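Front Ensemble Techs and a Battery Caption Head Wanted: Cloltbridge Indoor Percussion

Posted Wed 6 April by Olesia Romaniuk

Hi everybody! We're putting together our teaching staff for next season and I'd love to hear from you, even if you've only taught a little, even if your last show was ages ago and your sticks are in a box in the garage. I run the program at Cloltbridge, I write the pit book, and I drive the truck when I have to (badly, ask anyone who has ridden in it).

If you don't know us, we're a small indoor drumline that rehearses on weekends and competes through the winter. Most of our kids come from high schools that don't have a winter program of their own. Some have marched for years. Some have never held a pair of mallets before they walk in to audition, and those are some of my favorite people to teach!

So, the jobs. I'm looking for one battery caption head and 2 front ensemble techs.

The caption head would be taking over from Rostyslav Nazarenko, who's moving out of state and leaving a very clean snare line behind him. You'd plan the battery's rehearsal blocks, run subs, work with our drill writer on who can really play what while moving backward, and sit in on critique after shows. You need to have taught a battery before, either in school or independent. I don't care much what technique you grew up with as long as you can explain it to a fifteen-year-old at the end of a long Saturday.

The front ensemble techs would work with me. Four-mallet experience is a must for one of the spots, and for the other I'd be happy with a strong drum set or auxiliary player who likes fussing over cymbal sounds. We also run synths and a few samples, so if you know your way around a mixer, please say so in your email and say it loudly.
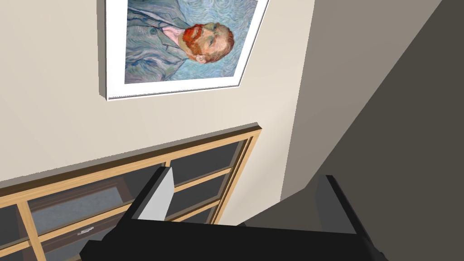

Next season's show is called Arthur. It's the king one, sort of, but told from the point of view of the people who had to carry all the furniture into the hall. Melaniia Derkach is designing it and I've heard the opener on a bad laptop speaker and already got chills. The closer has a marimba feature that I wrote late at night and may have to apologize for. If that kind of thing makes you want to come and play with us, you're who I'm after.

Now the part everyone scrolls down for. Techs get 200 dollars per rehearsal weekend, and the caption head gets a season fee of 1,000 dollars on top of that. Gas is covered for show days, meals are covered whenever the kids are being fed, and you'll get a staff jacket that is warmer than it looks. I know it isn't a living. I've been asking for more every year and I'll keep asking.

Auditions start in October and I'd like the whole staff there for them, so please check your calendar before you write to me. After that we rehearse two weekends a month until the holidays, then nearly every weekend once shows begin. Techs can miss a weekend here and there if I know ahead of time. The caption head really can't, sorry.

Everyone on staff goes through a background check and the youth protection course before working with students. We pay for both. You have to be out of high school, and if you marched with us yourself I'd ask that you've been gone for at least a season.

To apply, send me an email through the contact form on our site with a few paragraphs about your teaching and playing, the names of 3 people I can call, and a video if you have one. Video of your students is better than video of you, and a phone clip from the bleachers is fine! Folasade Nwankwo is handling scheduling, so don't be surprised if the reply comes from her. We'll set up a phone chat first and then invite you out to a spring clinic so you can run a short block with some of our returning members.

Questions about the battery job can go straight to Rostyslav while he's still in town. Put "battery" in the subject line or he won't see it.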